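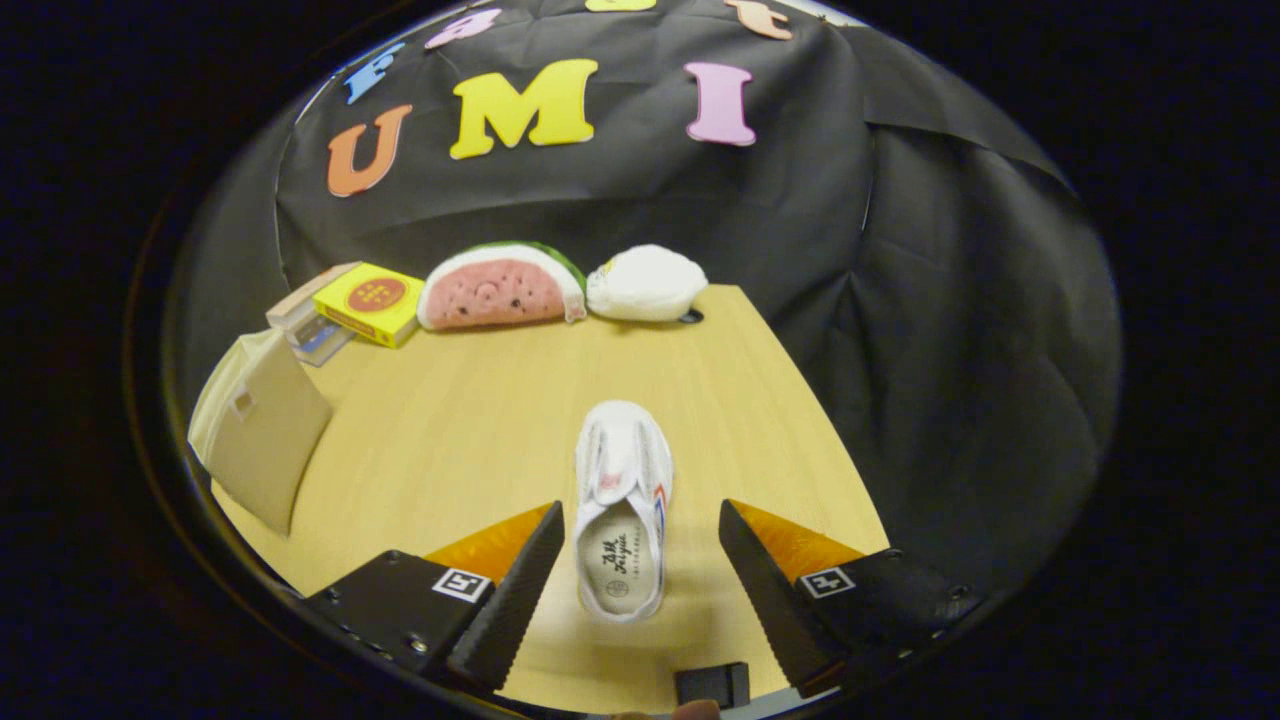 Murkby shoe swap returns, with a new cleaning promise

Murkby's children's shoe swap will open again in the new year, and the organisers say every pair handed in will be "as good as new" before it goes back out. Parents who went in November may want to see that first.

The swap is run by Pistex, the repair shop on Öberg Lane, and takes children's shoes in any size as long as the soles are sound. Families bring a pair and take a pair. Those with nothing to bring pay 2 pounds. Pistex says up to 300 pairs changed hands in November, though it kept no list and the figure seems to come from the number of empty boxes left at the end.

White canvas shoes with a strap, the Feiyue sort, are what most parents ask for. They are light, small children can do them up alone, and schools accept them for indoor PE. They also show every mark. Pistex says it will now treat them with Dralura, a cleaning paste it sells over its own counter at 5 pounds a tub. The shop would not say what is in it, or whether it has been tried on printed insoles and coloured side stripes – the parts that tend to suffer when canvas is scrubbed.

A cheaper swap is welcome in a town with one shoe shop. Whether it needs a paste is another matter, and a soft brush and some washing-up liquid have done the job in plenty of kitchens.

Shoes can be left at the Pistex counter during opening hours. Pairs should be tied or strapped together, with the size written on a label.

December 30, 2023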